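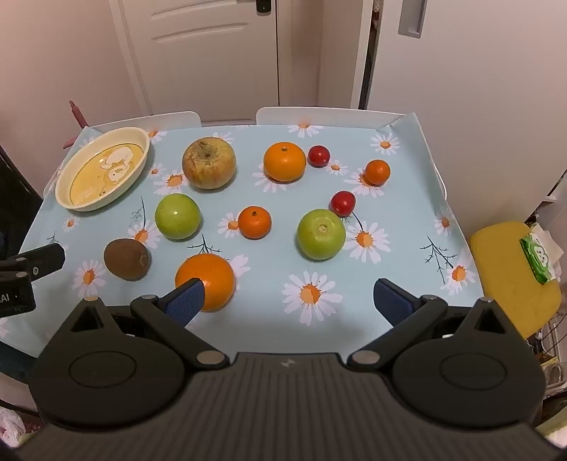
## Visit to the Demchenko workshop, Brellton

The spring visit went to the Demchenko workshop in Brellton, where a small group is teaching robot arms to pick up and put away ordinary household things. We had 34 people signed up from the Dullbridge and Rurham branches, and the workshop took us through in small parties so that everyone could get close to a table. The first party went in at 2 p.m.

Lev Horobets met us at the door and gave a short talk in the hallway. The workshop does not build arms. It buys them, and spends most of its time on the examples the arms learn from. A person holds a gripper in each hand and does a job with them, such as clearing a table or filling a dish, while a camera on the gripper records what it sees. The recordings are then used to train the software that will run the arm later. Lev said people expect to see a robot when they arrive and are sometimes let down to find somebody moving fruit.

Fruit was the job on the day of our visit. The table had a light blue cloth with daisies on it, and the produce was set out loose: an apple, a kiwi, mandarins, a large orange, a pair of light green fruits and some cherry tomatoes. At the back was a cream dish with a yellow inside and a cartoon bird printed on it. The task, as Larysa Pavliuk set it for us, was to move one named piece into the dish, let go, and bring the grippers back to the near side of the table before starting on the next.

Larysa ran the table and did the first few herself. She is quick. She brings the fingers down on both sides of a fruit, closes them until the blue pads just take hold, lifts, and carries it low over the cloth. She told us that new people nearly always close too hard and lift too high.

### Trying it ourselves

Anyone who wanted a turn got one, and most did. The grippers are heavier than they look and your wrists notice it after a few minutes. Comments from our members, more or less in the order I wrote them down:

- The large orange is harder than it looks. It needs the fingers nearly all the way open, and if you come at it off center it rolls.
- The kiwi is easy. The skin gives you something to hold.
- Cherry tomatoes are a matter of patience. Two of our party chased one across the cloth and into the apple.
- The apple was everyone's favorite, though several people dropped it short of the dish.

Nothing was squashed while I was in the room. Dropped pieces are not thrown out of the recordings, by the way. Larysa keeps some of the misses if the person goes back and picks the piece up properly, and marks them so the team can find them again.

The patterned cloth drew a question from one of the Rurham members, who thought a plain one would be easier on the camera. Larysa agreed that it would. The team changes the cloth, the dish and the layout through the day so the software does not get used to a single table. An orange fruit close to a daisy with an orange center is a fair test, in her view, and people's kitchens are not plain either.

### The arm

After the table we went next door to see an arm run the same sort of job without a person holding anything. It was slower than Larysa by a long way. It placed a mandarin and a lemon in a bowl without trouble, then stopped over a tomato and stayed there until Lev reset it. He ran it again and it got the tomato on the second try. He did not make much of either result. The version we saw had been trained on 197 recordings of that task, and the team wants 400 before it compares one version with another.

Several people asked about cost and about jobs. Lev would not give a price for the arms. On jobs, he said the group's interest is in help at home for people who have trouble gripping or reaching, and that they are a long way from anything that could be left alone in a kitchen. There was a longer discussion of this over coffee which I only caught the end of. One member with arthritis in both hands told him that a jar opener would do her more good than a fruit picker, and he took a note of it.

### Practical points for the next visit

The workshop has offered us a second date in October. Names to the Dullbridge branch please, and say whether you need a seat in a shared car. A few things to know before you sign up:

- The stairs are steep and there is no elevator. Lev can set up a table on the ground floor if he is told ahead of time.
- Take off rings and bracelets before using the grippers. There is a tray for them by the door.
- Photographs are allowed in the table room but not in the room with the arm.
- Parking behind the building is for staff only. Use the lot across from the Brellton post office - it is a short walk.

Larysa expects to have moved on from fruit by then and is thinking of cutlery or folded towels. If you have a preference, put it on the sign-up sheet and we will pass it on.

Our thanks to both of them for a full afternoon. One pair of reading glasses in a brown case was left on the windowsill by the coffee and is now at the Dullbridge branch desk.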